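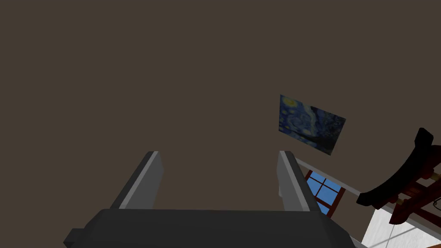 # Dranmont Mineral Wall and Ceiling Coating

Dranmont is a one-coat, flat-finish mineral coating for interior plaster, fibre cement and primed plasterboard. It is made by Kalum and sold in 13 standard colours, all at the same price. Custom tinting is not offered for this product. For tinted work, see the Tustari range.

The binder is potassium silicate with a small organic fraction, so the coating bonds chemically to lime and cement plasters and mechanically to paper-faced board. Board must be primed with Fallahi Grip Coat first. Unprimed board will draw water from the film and the colour will dry patchy.

## Specifications

| Property | Value |
|---|---|
| Finish | Dead flat |
| Pail size | 13 L |
| Coverage, primed board | 100 m² per pail |
| Dry film | 171 µm |
| Application temperature | 8 to 30 °C |
| Clean-up | Water, before the film sets |
| Shelf life, unopened | 13 months |
| Product code | DM-171 |

Coverage on bare lime plaster is lower and depends on suction. Brush out a test square before ordering for a full job.

## Colour and sheen

The darker browns and greys in the range carry a higher pigment load than the whites and need a longer stir - use a paddle at low speed and scrape the base of the pail. Batch numbers are printed on the lid. Box all pails of one colour together where a ceiling and its adjoining walls are to match.

The flat finish does not hide poor jointing. Set board joints to a Level 5 finish wherever a long wall takes light from one side. Touch-ups in the dark colours should be carried to the nearest corner or break.
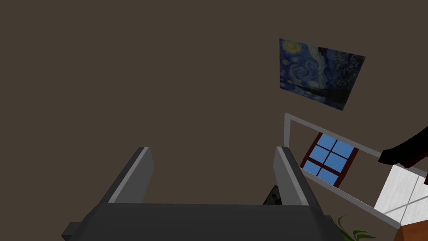
## Application

1. Remove dust, loose paint and mould. Fill and sand.
2. Prime board and any filled areas with Grip Coat. Leave overnight.
3. Mask glass, glazed tile and aluminium. Silicate etches all three and the marks are permanent.
4. Apply with a 13 mm nap roller or a wide block brush, keeping a wet edge. Work ceilings across the short dimension.
5. Do not back-roll once the film has started to lose its gloss.

Airless spray is permitted on ceilings with a 517 tip. Thin only with Kalum Silicate Diluent. Plain water weakens the binder.

Wear gloves and eye protection. The wet product is alkaline.

## Not suitable for

- Gypsum plaster without primer
- Shower recesses and splashbacks
- Floors, treads or handrails
- Surfaces previously finished in enamel, unless fully stripped

## Ordering

Stocked in single pails. Orders above 400 L are made to order and ship from one batch. Opened or boxed pails cannot be returned.

Trade accounts and batch reservations: Marjan Salehi. Substrate and specification questions: Orla Ó Dubhghaill - please include the plaster type, its age and the colour you have in mind.

Data sheet revised Jun 10, 2026. Replaces all earlier issues.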